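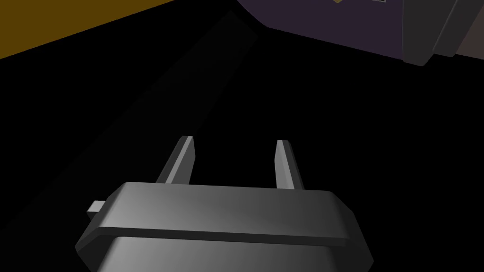 Fig. 1. Two-fingered gripper, computer rendering.

Week 6 — Family companies and outside directors
Notes by Gavin Jardine. Updated September 8, 2025

Carrying on from last week. We got as far as the founder dying and the shares going to the kids. Stopped before the board part, so start there.

Case company is Skaltov again. Flour, then packaging, then a bit of everything. Two branches of the family, 50 per cent of the votes on one side, 50 on the other. No casting vote for the chair. Articles never changed after the founder's time, when he held the lot and a tie couldn't happen.

What a 50/50 split does in practise:

Small decisions still get made. Payroll, suppliers, rent. Management just does it.
Medium ones get slow. Skaltov took most of a year to pick a new auditor.
Big ones don't get made at all, or get made sideways, through a subsidiary where one branch happens to have more seats.

Usual fixes: casting vote, independent chair, buy-out clause, or an outside director both sides can live with. Skaltov went for the last. Kirstin Gourlay, ex-banker, already on the board at Norkatow, a regional insurer. Keep Norkatow in mind, it comes back.

The many-hats problem

Business people of this sort collect seats. Family firm, insurer, a hotel, a charity, maybe public office too. Read any profile of a prominent family in any small economy and the list of boards runs to a paragraph. Nothing wrong with it in itself. Experience travels, contacts travel. So does information, and that's the trouble.

Terms you need:

Conflict of interest — duty to one company pulls against a personal interest (money, family, job).
Conflict of duties — duty to one company pulls against duty to another. No personal gain needed. People forget this one.
Recusal — leaving the discussion and the vote. Leaving only for the vote is half a recusal, and weak.
Register of interests — written list, kept current. One that's only looked at once a year in May is close to useless.
Nominee director — put there by a shareholder, still owes the duty to the company. Students get this wrong in the exam every single year. 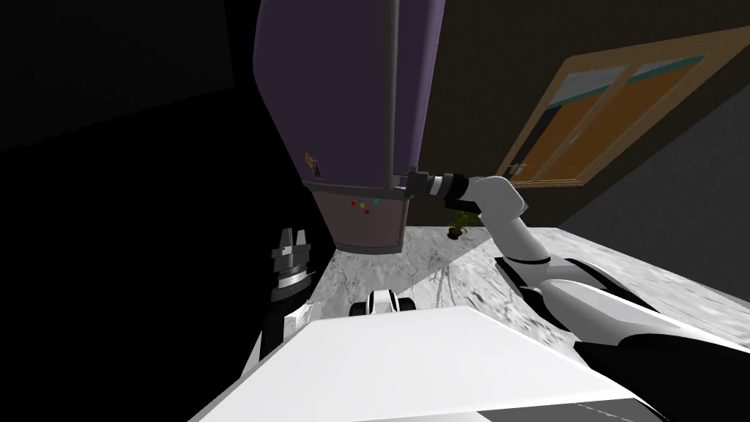 Reading time: 14 min (includes the Mowat extract)

The Norkatow renewal

Skaltov's property cover came up for renewal. Three quotes, Norkatow's in the middle on price. Gourlay had declared the Norkatow seat when she joined, it was in the register, everyone knew. She stayed in the room, said nothing, didn't vote. Norkatow got the policy.

One branch was happy. The other, led by Benedikt Engelhardt, wrote a long letter. His points, shortened:

1. Declaring once, years back, isn't the same as declaring at the meeting.
2. Silence in the room still has an effect. People look at you.
3. She had seen the competing quotes in the board pack a week earlier.

Point 3 is the strong one. Whether she passed anything on doesn't matter much to the argument. The pack should never of gone to her. The company secretary's job, and he missed it.

Mowat's view (see extract) is that point 2 is overstated, and that small boards would grind to a halt if every director with a connection had to walk out. I half agree. Small boards do run short of quorum fast. But then fix the quorum rule.

Compare Stostham, the hotel group. Bigger animal: 14 directors, 1454 shareholders, most of them cousins or staff. When Soledad Goicoechea took a government post she resigned her seat the same week and put her shares with a trustee. Cost her some influence. Also meant the tourism levy debate went past without anyone dragging the hotels into it. Her brother stayed on the board, though — discuss how far that undoes it. No clean answer, I'll be marking the reasoning.

Points for the tutorial:

Is price alone a defence in the Norkatow renewal? What if theirs had been cheapest?
Draft one sentence for the Skaltov articles dealing with board packs and conflicted directors. One sentence. Not a page.
Trustee arrangement at Stostham — what would you want to know about the trustee?
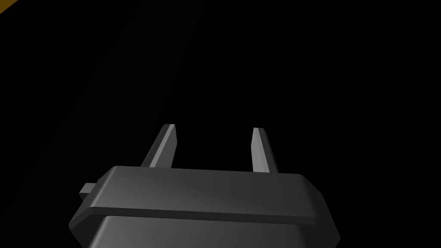 Can a director sit on the boards of two companies that do business with each other?
Generally allowed, as long as the director declares both seats, keeps each company's confidential papers separate and stays out of any decision where the two are on opposite sides of a deal.

Tutorial groups are with Kirstin Crichton this term. Send her your one-sentence draft before the session, pasted in the body of the email, no attachments. Next week: dividends when the branches disagree. Bring the Skaltov accounts, the long version.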